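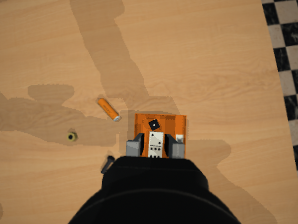 White piece with black dots, orange tray, wooden table.

Bakura Games Library: second progress report to the Nistance Fund

Hello again, and thank you for the kind note after the first report. You asked for more about the lending side and less about the painting of the cupboard, so I'll try to behave (the cupboard is finished, by the way, and it's green).

Where we are

The library has been open right through the spring and we're still in the back room at Kassa Hall, two evenings a week. The shelves arrived in the end. We had a choice between the deep ones you saw on the plan and a shallower set, and we went for the shallower set, which means the big boxes stick out a bit but you can read every title without moving anything. I'm very glad we did it that way. People come in, run a finger along the edges and pull something out, exactly as they would with books.

We now have 200 games on the shelves. A good part of that is down to a big clear-out from a family in Pamero Road who were moving abroad and rang to ask if we'd like the lot. I said yes before I'd thought about how to get it all up the stairs! It took a whole afternoon and my back has only just forgiven me. Among it all were some lovely old word games, a stack of card games from the seventies and a railway game with every single train still in its bag.

Lending

Borrowing is going well, and it has settled into a pattern I didn't expect. I'd thought families would take the quick children's games and older members would want chess and cards. What really goes out is anything that can be played by a grandparent and a seven-year-old at the same table. We have a waiting list for two of those and I'd like to buy second copies before the school holidays start.

Loans are for three weeks. We tried a fortnight to begin with and half the games came back unopened, with people apologising, so we stretched it. Late returns are a small nuisance and no worse than that. I send a text, then another text with a smiley face, and the box usually turns up.

Missing pieces are the bigger headache. Every box has a card taped inside the lid saying what should be in it, and whoever takes the return checks it at the desk. It's slow when there's a queue. Asnakech Yilma had the bright idea of putting small parts into little zip bags by colour, with a number written on each bag, and it has made checking so much quicker that we've gone back and done it for nearly everything. Lost dice we replace from a jar. Lost cards are harder, and I've been making new ones by hand with a felt pen, which the children find very funny.

The open evenings

These have become the heart of it, if I'm allowed a favourite. Doors open at six and we start clearing up at nine, although clearing up can take a while when there's a close match on. Abenezer Negussie has been teaching gebeta at the corner table and now has a regular crowd. He's patient with beginners and quite merciless with anyone who says they've got the hang of it. I have lost to him more often than I'd like to put in writing.

We've also had a few teenagers start coming on their own. They take the long strategy games with rulebooks as thick as a phone directory, settle in by the radiator and hardly speak to the rest of us until it's time to go. Their parents tell me they talk about it at home, so I'm counting that as a success.

One thing that hasn't worked is the daytime session. We ran it through the cold months and it never really filled up. The people we'd hoped to see then mostly have the lunch group to go to, and I don't blame them, the soup is excellent. I've stopped the session for now and moved a box of games over to the lunch group so they can play there after pudding. If you'd like me to treat that as a change to the agreed plan, let me know and I'll fill in the form.

Money

We have spent £2149 of the grant so far. Shelving was the largest item, followed by room hire and new games, with the rest going on insurance, tape, bags, labels and tea. Room hire came in a touch under what I'd budgeted, as the hall let us have the winter rate for longer. Games cost more than planned. Prices have gone up since I wrote the bid, and I've started looking in charity shops first. The receipts are in the folder I've sent separately, in date order this time!

I'd like your permission to move what's left in the daytime session line across to games and repairs. It would cover the second copies I mentioned and a decent supply of card sleeves.

What's coming up

In June we're holding a swap day in the main hall. People bring a game they're tired of and go home with a different one, and anything left over at the end comes to us if it's complete. There'll be a table for rehoming odd pieces too, for anyone who has been hunting for a missing top hat or a spare bishop.

After that I want to get the catalogue online. At the moment it's a ring binder, a very nice ring binder, but you have to come to the hall to look at it. Asnakech has made a start on typing it up and has got as far as the letter M.

You'd be very welcome at the swap day or at any open evening. Come hungry if you can, there's always cake, and let me know beforehand if you'd like a seat at the gebeta table as it does get busy.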